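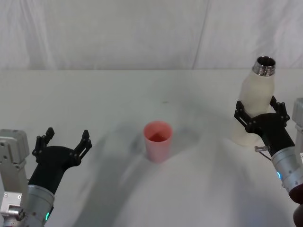

Our plastic cups came out still wet from every machine we tried before, and we were drying them by hand until late in the evening. With the Briseo we let them stand in the basket with the door open and then we put them away. It is not perfect with the very deep ones, but it is a big difference for us. – Customer comment, Lilbridge

Briseo undercounter cup washer
Item no. 1137
Supplied by Flestholm

The Briseo is a small washing machine for cups, glasses and small bowls. It is made for kitchens where the same cups are used many times in a day: nurseries, club rooms, staff canteens, waiting areas with a drinks counter. It goes under a normal worktop and can be opened with one hand.

Many cup washers are designed first for glass. Glass is heavy, it keeps the heat after the rinse, and the water dries from it by itself. Plastic does not keep the heat in the same way, and a light cup can also turn over in the basket and fill with water. For this reason the Briseo has a separate programme for plastic, with a softer start of the water and a longer rest at the end.

Programmes

Short – for glasses and cups with only drinks in them.
Normal – for mugs with tea or coffee marks, and for small bowls.
Plastic – for light cups and beakers. The pump starts slowly, and after the rinse the machine waits 8 minutes before it gives the signal.
Self-clean – for the end of the day, with the basket taken out.

You can stop a programme by opening the door, but please wait until the pump is silent. The steam is hot and comes out at the front.

The baskets

Two baskets are delivered with the machine. The flat basket holds 16 cups of usual size, standing upside down. The sloping basket holds fewer, but the water runs off better from cups which have a hollow base. We recommend the sloping one for plastic.

A holding net is available as an extra part. It is laid over the cups and fixed at the corners of the basket. If your cups are thick and heavy you will not need it. If you are not sure, order the machine without the net and try first with your own cups – the net can be added at any time.

Water and connection

The Briseo needs cold water, a drain and its own socket. The inlet hose and the drain hose are in the box. The drain may not be higher than the top of the machine, unless you order the version with drain pump. Please tell us this when you order, as the pump can not be built in later.

In places with hard water the salt container must be filled before the first use. White marks on cups come in most cases from missing salt, and more detergent will not take them away. A salt light on the front panel shows when it is time to fill.

Detergent

Use only detergent for commercial machines. Household tablets do not have enough time to dissolve and they leave a film. We keep Urio liquid in stock, which can be used for glass and for plastic, and one can is enough for 300 washes on the Normal programme. On the Short programme it lasts longer.

Rinse aid is filled in a separate container behind the door. Please do not mix the two. If it has happened, do not start the machine, but call us and we will explain how to empty it.

Daily care

In the evening, take out the filter and rinse it under the tap. Wipe the rubber seal of the door with a damp cloth, also in the lower fold where small pieces of lemon or tea leaves like to stay. Leave the door a little open during the night.

The washing arms can be taken off without tools. They are turned to the left and lifted. When you put them back, turn them once by hand to see that they move freely.

Delivery and spare parts

We deliver to the kitchen door. Carrying up stairs is possible, but must be agreed before, and we then need to know how wide the narrowest door is. Connection by our own fitter can be ordered together with the machine. The old machine we take back free of charge if it is already disconnected and empty of water.

Filters, seals, washing arms and baskets are kept at our store in Lilbridge. Orders that reach us before noon leave the same working day. During September the store is closed for stocktaking in the afternoons, so please order in the morning in that month.

Also available: stand with shelf, holding net, drain pump version, Urio liquid, Urio rinse aid, salt for softener.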